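Home | Products | News | Showrooms | Contact
Share 5 | Comments 2

Surlow presents the Jistelow play kitchen table for preschools and family rooms

2025-01-05

Surlow, a maker of furniture and small equipment for early childhood rooms, announces the Jistelow table, a white worktop on which children can set out a meal, pretend to cook it and put everything back in its place. The first tables will be delivered in March.

The table was developed together with the design office Ionescu during two years. The wish of both companies was a calm surface where the colors come from the dishes and the food. A black toaster oven stands at the right side of the top, with its front turned to the inside of the table, so the door comes down toward the person who is preparing the meal. Next to the dark opening lies a flat, bright blue panel. 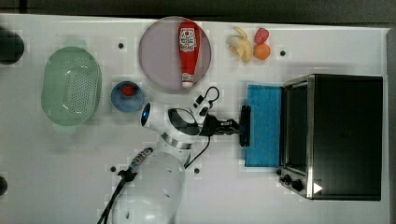
Dishes in soft colors

The dishes for the table are sold separately, and teachers can combine them as they like. Ionescu has chosen light green, blue and mauve tones, and several pieces are translucent. The oval green basket has small holes in the bottom, as a colander has, and it is suitable for washing the toy fruit at the sink. The fruit is a banana which is already partly peeled, a strawberry and an orange. A red ketchup bottle completes the meal and can be laid across a plate when the table is being prepared. 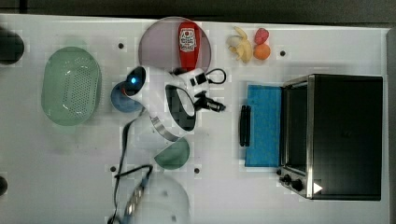 Preschools which tested the first version told us that tidying was the most difficult moment of the day. For this reason Surlow delivers a printed card with every order, where each dish has its place. Children of 5 years can follow the card without help from an adult. The bowls and plates are low, and they go back to the shelf quickly.

The first series will have 400 tables. Surlow has received requests from more than 1000 families and schools, and a second series is in preparation. Orders for the first series go through the dealer Urenano, who also keeps the spare dishes in stock.

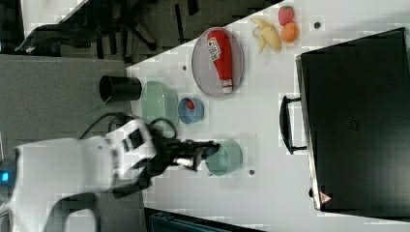 Nataša Petek

For questions about delivery, prices for schools, or a visit to the showroom, please write to the Surlow press office. Teachers who would like to see the table before they order can make an appointment with Urenano. The order list for the dishes is sent on request, also in printed form.

Share this news | Print | Back to News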